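Tradley Library Branches to Close in Turn for Interior Repairs

Work at Pletthorpe begins in June, with lending service moved to the Turkilmont Street hall

The Tradley Library Service has confirmed that its Pletthorpe branch will close to the public in June for interior repairs and repainting. The branch is the first of three to be refurbished under a program approved by the town council this spring. Lending, returns and public computer access will move to the Turkilmont Street hall while the work is carried out.

"Pletthorpe is our busiest branch, and its rooms have had no significant attention in 15 years," said Elsie Whitcombe, head of branch services. "Readers have been patient with us. We intend to give them back a building that is comfortable to use and simple to look after." 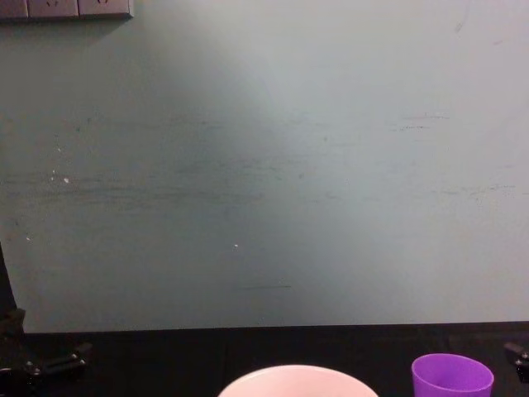 The program was drawn up after a survey of all public rooms in the three buildings. Surveyors recorded 606 separate items for repair, ranging from loose door handles to worn flooring, and ranked each one by urgency. Wall surfaces account for a large share of the list. Dark horizontal scuff marks of the kind seen across a pale grey-blue wall will be cleaned where possible, and the surface repainted where cleaning is not enough. New paint will be a washable type, and rails will be fitted in rooms where furniture is moved often.

Lighting in the main reading room will also be replaced, and the heating controls will be brought up to date. The local history shelves will move to the ground floor, where they can be reached without using the stairs. The children's area will keep its present size but will gain a separate entrance from the garden side.

The contract for the Pletthorpe work has been awarded to Ngata, a building firm that completed repairs to the town's records office last year. The council said that the firm would work on weekdays only and that deliveries would be made before the school run.

Furniture in fair condition will be kept. Desks and tables with light surface wear will be cleaned and returned to use, and those with damaged legs or joints will be offered to local clubs before any are thrown away.

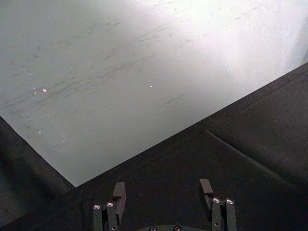 Arrangements for readers

Books on loan from Pletthorpe may be returned to any Tradley branch. Due dates that fall within the closure will be extended automatically, and no fines will be charged on those items. Reserved books will be held at the Turkilmont Street hall for 2 weeks — twice the usual period — and may be collected until 6 p.m.

The weekly reading group and the homework club will continue at the hall at their normal times. The home delivery service is not affected.

Closing dates for the remaining two branches will be posted at each building and on the library notice page once the Pletthorpe contract is complete.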